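Derkari 料箱散放条料数据说明

版本说明更新于2024年8月3日（星期六）
维护：Chie Nomura
标注规范：So-yul Ko

概述

Derkari 是一套关于金属料箱内散放条料的图像与标注数据。内容限于窄长条形工件在箱底的摆放状态：朝向、相互间距、与箱壁的距离、有无搭叠。不含料箱外的工件，不含装配后的成品，也不含任何工件的材质或力学数据。

当前版本共415个布局。每个布局对应一张静态图像和一份标注文件。布局之间相互独立，不构成时间序列，文件编号的先后不代表拍摄先后。

本说明适用于 Derkari 当前版本。早期内部版本 Kukov 的字段名不同，见“与旧版的差异”。

适用范围

适合：条形目标检测与实例分割；平面内朝向估计；料箱底面与侧壁的分割；反光、划痕、污渍背景下的误检分析。

不适合：工件尺寸测量。图像未随附每个布局的标尺，像素长度不能直接换算为毫米。也不适合估计工件重量、表面粗糙度或涂层种类。颜色字段只记录外观色，不对应任何色卡编号。

目录结构

images/ 原始图像，未裁切，未做白平衡统一
labels/ 每图一个标注文件，与图像同名
masks/ 料箱底面与侧壁的掩膜
splits/ 训练、验证、测试三份文件名列表
notes/ 标注员备注，纯文本，部分布局为空
CHANGES 版本改动记录

notes/ 中的文字没有统一格式，早期多为英文缩写，后期改为中文短句。程序读取时请按 UTF-8 处理，不要假定每行一条。

采集条件

料箱为金属斜壁箱，底面平整。工件直接放在箱底，无隔板，无定位槽，无衬垫。摆放前不擦拭箱底，旧有的划痕和斑点保留在图像中。

光源位置在同一批次内保持不变，不同批次之间有调整。底面和后侧面的亮度因此会有差别，后侧面在部分批次中接近过曝。使用阈值法提取前景时，应按批次分别设定阈值，批次号记录在 batch 字段。

摆放方式分两种。scatter 为随手散放，不校正朝向；spread 为散放后用手拨开，使工件之间尽量不搭叠。两种方式都不要求工件与箱壁平行。spread 布局中仍可能出现端部相触或几乎相触的情况，标注时不得因为方式为 spread 而默认无接触。

工件类别

本数据集只设2个类别，按外观色区分：

bar_red：红色或红褐色长条
bar_green：绿色或深绿色长条

类别名沿用早期约定，不随色调深浅细分。红褐色一律归入 bar_red，深绿色一律归入 bar_green。强反光导致局部发白时，以同一工件未发白部分的颜色为准；整根都无法判断的，类别仍需填写，同时将 uncertain 置为1。

长度不作为分类依据。绿条在图像中常比红条短，但倾斜、遮挡都会改变可见长度，按长度推断类别会引入错误。Hullo 标注工具中的“按长度预填”功能应保持关闭。

标注字段

每个工件一条记录，字段如下：

id：布局内编号，从1开始，无空间含义
class：类别名
polygon：可见部分轮廓，顺时针
axis：长轴两端点
angle：长轴与图像水平方向的夹角，取值0到180度，不含180
occluded：是否被其他物体遮挡，0或1
touching：与之接触的工件编号列表，可为空
near_wall：最近的箱壁，取 left、right、front、rear 或 none
uncertain：类别或轮廓存疑，0或1

布局级字段另有 batch、placement 和 floor_marks。floor_marks 记录箱底可能被误认为工件或孔位的痕迹，给出中心点和大致范围，不给类别。

angle 不区分首尾。条料两端外观相近，多数情况下无法定义正方向，因此夹角只在半周内取值。接近水平的工件会在0度和179度附近跳变，计算误差时应取两者差值与180度补差中的较小者。直接相减会使近水平工件的平均误差明显偏大，早期有几份内部报告的数字即受此影响，已作废。

标注规则

轮廓沿工件实体边缘走线，不包含阴影和箱底反光。条料下缘常有一道浅色反光带，与工件边缘平行，放大后容易当作工件的侧面一并圈入。判断方法是沿长轴方向检查端部：反光带在端部通常逐渐变淡，工件边缘则有明确转折。仍无法区分时，取靠内侧的线，并将 uncertain 置为1。

touching 只在两条轮廓之间看不到箱底时填写。看得见一线底面的，即便很窄，也不算接触。端部逼近另一工件长边的情况最容易产生分歧，复核时需放大到400%以下仍能看清的程度再下结论，不得依靠插值放大后的像素判断。

near_wall 以工件轮廓到箱底边线的最短距离为准，不以到箱壁上沿的距离为准。料箱侧壁倾斜，上沿在图像中向外展开，用上沿计算会把左右两侧的工件判得偏远。工件中心位于底面中部且与四条边线距离相差不大时，填 none。

箱底与后侧面交界处有时出现一条亮带。该亮带不属于工件，也不单独设类，在 masks/ 中计入底面边界，不计入后侧面。

背景痕迹 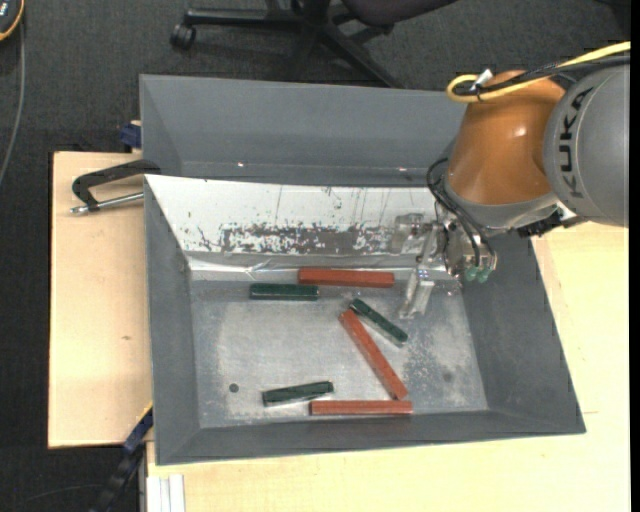
对误检影响最大的是三类背景：圆形深色斑点、成片的灰色磨损、细密竖向划痕。斑点在低分辨率下容易被检测为工件端面；磨损区与绿条之间的对比度较低，分割边界会向外扩张；竖向划痕在做边缘提取时会产生大量短线段，干扰基于霍夫变换的朝向估计。

评测时建议把落在 floor_marks 范围内的误检单独统计。混在总误检中，会掩盖模型是因为背景出错还是因为工件之间相互干扰出错。

不建议在训练前对箱底做修复或平滑。Tetteh 基线曾使用中值滤波去除斑点，红条的结果变化不大，绿条端部轮廓被削圆，axis 端点随之内缩。该预处理已从基线中移除。

数据划分

测试集固定为112个布局，名单见 splits/test.txt，后续版本不再改动。其余布局分入训练集和验证集，划分以批次为单位，同一批次不跨集合。自行重新划分时也应保持这一点，否则箱底的斑点和划痕会在训练与测试中重复出现，模型可能记住背景。

评测指标

检测按轮廓交并比0.5计。朝向只在检测命中的工件上计算，报告中位误差，并列出未命中数。两个类别分别报告，不合并成单一平均值。

touching 按工件对评测，不按工件评测。一对工件的接触关系在两条记录中应对称出现，不对称的输出按错误计。

与旧版的差异

Kukov 版本中 angle 取值为-90到90度，当前版本改为0到180度。换算时负值加180，非负值不变，恰为-90和90的统一写作90。

Kukov 的 color 字段并入 class，原有的 brown 值全部改为 bar_red。color 字段不再保留，读取旧字段的脚本会报缺失错误，不会自动回退。

Kukov 没有 floor_marks。旧图像的该字段由 Chie Nomura 补标，标准与新图像一致。

已知问题

1. 有9个布局的 near_wall 为人工填写，未用脚本复算，文件名列在 CHANGES 末尾。
2. 早期批次的 notes/ 中使用“上壁”“下壁”，对应当前的 rear 和 front，没有逐条替换。
3. 后侧面过曝的图像中，掩膜上边界偏差可达数个像素。只使用箱底区域的任务不受影响。
4. 被遮挡工件的 axis 标注的是可见部分端点，不推测被挡住的一端。用 axis 计算长度时应先筛除 occluded 为1的记录。

问题反馈

标注错误请附文件名、工件 id 和字段名，发给 So-yul Ko。轮廓类问题请同时附修改后的 polygon。只附截图、没有 id 的反馈会被退回补充，同一布局中外观相近的条料较多，单凭截图难以对应到记录。

掩膜和目录结构方面的问题发给 Chie Nomura。改动合入后写入 CHANGES，不另行通知。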